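How Our Robot Learned to Press a Green Button

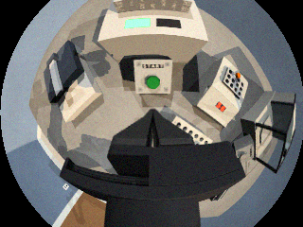
My name is Poonam Bajpai, and I build robots in a shared workshop called Plurton. It smells like sawdust and warm plastic, and I love it there! My building partner is Marwan Saab. The two of us have been working on a button-pressing robot since November. We call it Flultden, a name Marwan made up while he was eating a sandwich.

You might think pressing a button is easy. You do it all day long, on elevators and microwaves and game controllers. But try this. Close your eyes, hold your arm out stiff, and ask a friend to talk your finger onto a doorbell. "Left a bit. No, MY left!" That's pretty much how it feels to be a robot (if robots felt things).

So before we let Flultden loose on real stuff, we practice inside a computer. It's called a simulation, and it's a lot like a video game. There's a pretend gripper with two black fingers, and a pretend control station with screens, a keypad and one round green button in the middle. The green button is the target. If the gripper crashes into the keypad, we just hit reset and nothing gets broken. In our real workshop a crash means I have to go find the glue.

The pretend robot gets a pretend camera too, with a very wide view. A wide view is handy because the robot can see its own fingers and the button at the same time. The tricky bit is that straight things come out looking curved! Look into the back of a shiny spoon and you'll see what I mean. Our program has to learn that a bendy-looking panel might be perfectly flat.

We ran 2000 practice tries one night while we were home in bed. By breakfast the computer had a long list of hits and misses for us. A lot of the misses were my fault. I had typed a 15 where I meant a 13, so the arm kept reaching too far. Oops.

Now we're bolting together the real arm. Marwan cuts the parts and I do the wiring, and we argue about the radio. Our first real button is a big plastic one screwed to a scrap of board, and Flultden has to find it, move in slowly, push, and then let go. Letting go is harder than you'd think! I'm working on that part tonight after dinner.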